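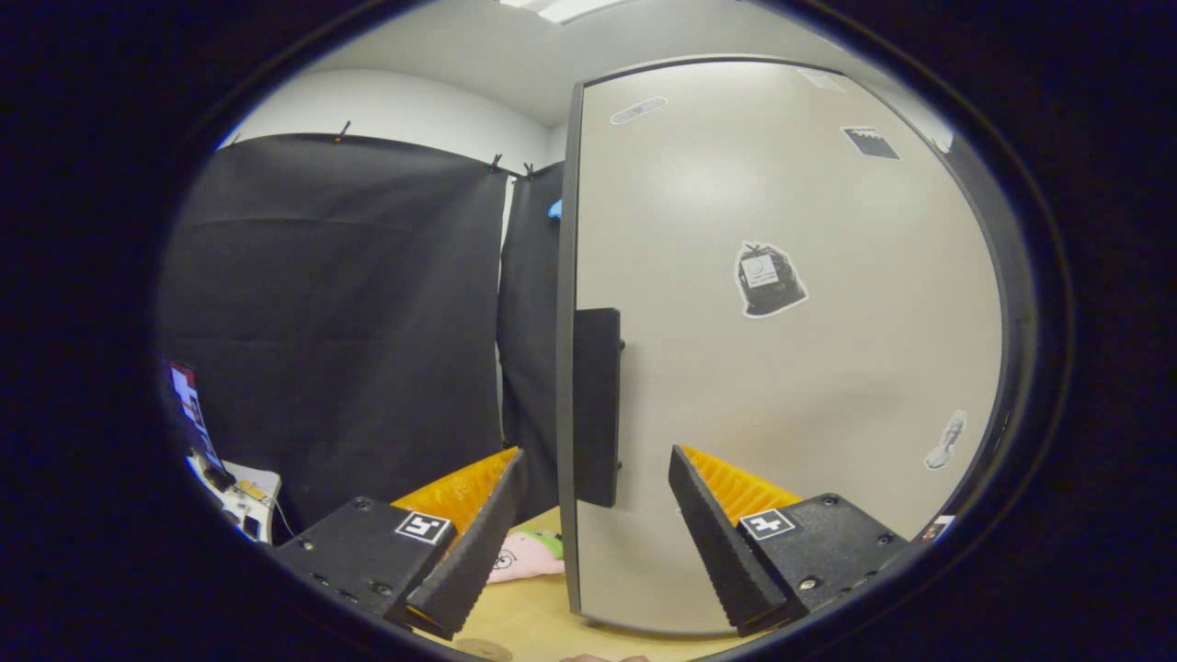

*Black curtain clipped along the top, pale door beside it.*

When we moved to Dorkerden I had a wall I couldn't bear to look at and no wish to drill it, so up went some plain black fabric, and I've been fond of the stuff ever since. Iron it first, on the wrong side, while it's a little damp (I didn't, and I've regretted every crease). Three small clips will hold an ordinary width, one near each end and one in the middle, and if it sags you can always add another.

Doors are the next thing. A door that's opened all day long gets grubby beside the handle well before anywhere else, so I wipe mine with warm water and a drop of washing-up liquid every Wednesday, going right behind the lever

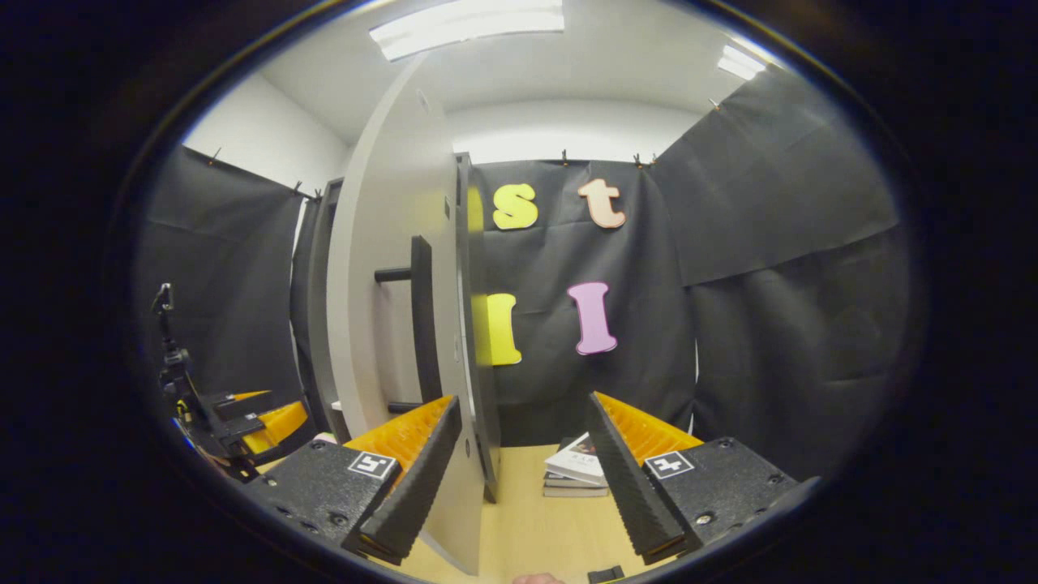 and down the edge too, where fingers go without thinking. Dry it with an old tea towel. Old stickers come away nicely with a hairdryer and a bit of patience!

Foam letters are light enough to pin straight on to cloth, and Anwara Wanigasekara put me on to laying them out on the floor first. Stand well back before you decide on the gaps.
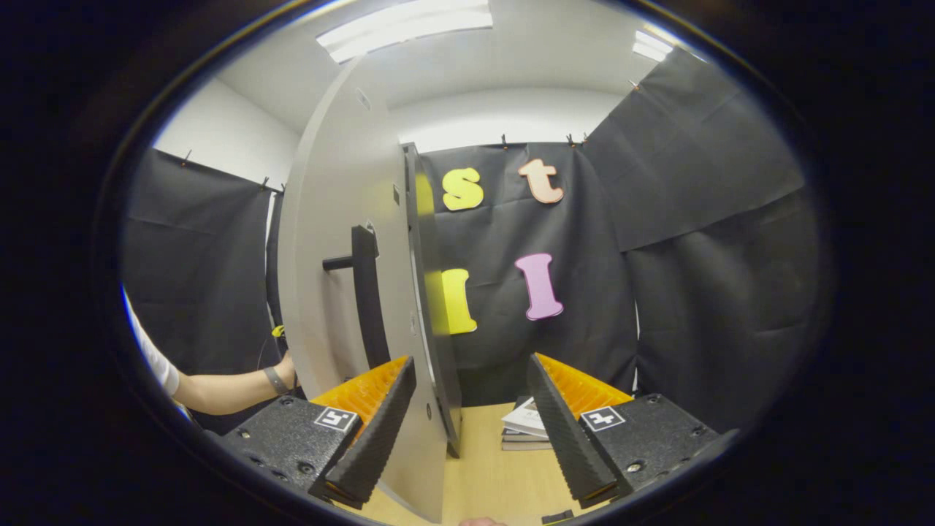
*Foam letters in two rows on the black drape, with the door partly open.*

Wooden pegs are kinder to thin cloth than metal clips, I find, and a bag of them lasts for years.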